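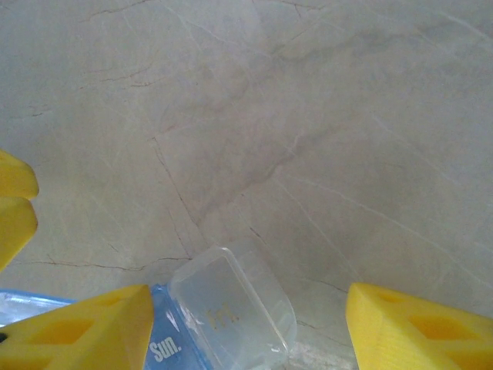 Figura 3. Vista de la cámara de muñeca sobre el pastillero azul, con una tapa transparente levantada entre los dos dedos de la pinza.

Inicio > Publicaciones > Manipulación de objetos pequeños > Sección 4

4.2. Estimación del estado de las tapas

El módulo de percepción de Stutirora asigna a cada compartimento del pastillero uno de tres estados: cerrado, abierto o indeterminado. La entrada es una única imagen de muñeca, sin profundidad. Los sensores de profundidad evaluados en Valemton devolvían huecos en las superficies transparentes y se descartaron en esta etapa.

La Figura 3 ilustra el caso más desfavorable. La tapa deja ver la encimera de mármol gris, y las vetas oscuras de la piedra tienen un contraste superior al del borde moldeado del plástico. Una de ellas termina junto a la esquina redondeada de la tapa, y un detector de contornos convencional tiende a prolongar el borde a lo largo de la veta. El cuerpo azul, por su parte, queda parcialmente oculto por el dedo izquierdo.

Para reducir estas confusiones se aplican dos máscaras. La primera elimina los dedos amarillos mediante un umbral de tono. La segunda penaliza los segmentos que continúan fuera de la región en la que la cinemática admite una tapa abierta – un sector circular centrado en la bisagra estimada.

El texto impreso se emplea como referencia de orientación. En la Figura 3 la etiqueta «Sun.», en blanco sobre azul, es legible aunque aparece girada; el relieve de la tapa, que parece corresponder a «Fri», está parcialmente lavado por los reflejos. El lector asigna por ello un peso menor a los caracteres en relieve y nunca los utiliza como única evidencia para identificar el compartimento.

El clasificador se entrenó con 2962 imágenes y se evaluó sobre 400 reservadas. Con ambas máscaras, la fracción de estados correctos alcanzó casi el 76 %; sin ellas descendió al 60 %. Los errores restantes se concentran en tapas vistas de canto. En ese caso el planificador solicita un segundo punto de vista antes de cerrar la pinza.

Contenido relacionado
– Bednarek: calibración mano-ojo sin patrón
– Volesen: planificación de vistas con oclusión propia
– Sección 4.3. Control de fuerza durante la apertura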